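About Merstead

Merstead makes camshafts, rocker arms and valve springs for motorcycle and small car engines. We grind, inspect and pack everything in one building, and most of what we sell goes to engine builders, race shops and owners doing their own top-end work.

How we started

The company began as a regrind service. Customers mailed in worn cams, we welded and reground the lobes, and we mailed them back. That work taught us which lobes wear first, what a lazy valve spring does to a follower, and how often a bad cam turns out to be an oiling problem. We still take regrinds, but new billet cams passed them in volume years ago and now make up most of the schedule.

In June of our second year we took over Fevero, a small shop that made roller rockers for air-cooled twins. The Fevero name stayed on that line because customers knew it. The part numbers did not change either, so an old Fevero catalog will still get you the right rocker.

What we make

Merstead camshafts are cut from steel billet, heat treated, straightened and finish ground. Each one is checked for lift, duration, base circle runout and lobe separation before it gets a serial number. The cam card in the box lists the measured figures for that cam. If you lose the card, send us the serial number and we will email you a copy.

Fevero rocker arms come in standard and high-lift ratios. Roller tips and shafts are sold separately for rebuilds.

Tang valve springs are our own line, wound to our drawings and load tested here. Singles and duals are in stock for most of the engines we grind for. Springs are sold in matched sets only.

Grisier is our name for custom grinds. You send us your engine details, intended use, compression ratio and exhaust setup, and we work out a profile. A Grisier cam takes 36 working days from the date we receive a complete order form. Incomplete forms are the usual cause of delay. Please fill in the pushrod length and the piston-to-valve clearance even if the engine is otherwise stock.

We currently list 238 catalog profiles. Profiles that have been dropped from the catalog can often still be ground as a Grisier order, as long as the master is on file.

The shop

The building is divided into grinding, inspection, spring testing and shipping. Heat treating is done outside by a contractor, and every batch is hardness tested when it comes back. Finished parts are oiled, bagged and boxed the same day they pass inspection.

There is no retail counter. You can drop off a regrind core at the shipping door, but call first so that someone is there to write it up. Drain and wipe down cores before packing them. We cannot accept a complete cylinder head.

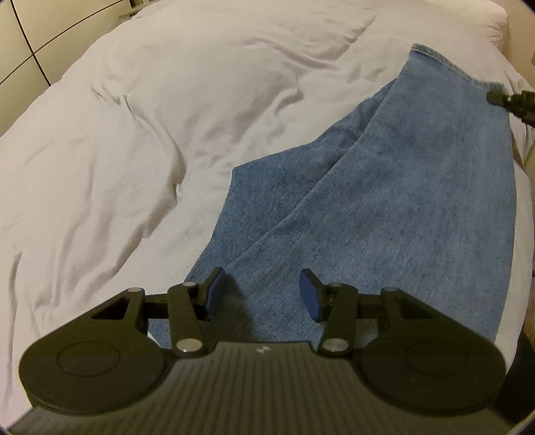
Warranty and returns

Unused parts can be returned within 30 days in the original packaging. Custom grinds are not returnable unless the cam differs from the card. Parts that have been run are looked at case by case, and we will ask for the followers and springs that ran with the cam. Used lifters on a new cam void the warranty.

Dealers

Dealer accounts are open to engine shops and parts stores with a resale certificate. The minimum first order is $400. After that there is no minimum, and dealers get the same lead times as everyone else.

Contact

Use the order form for parts and the tech form for questions on cam choice or valve spring pressure. Have your serial number or part number ready.

Page last updated Jun 4, 2026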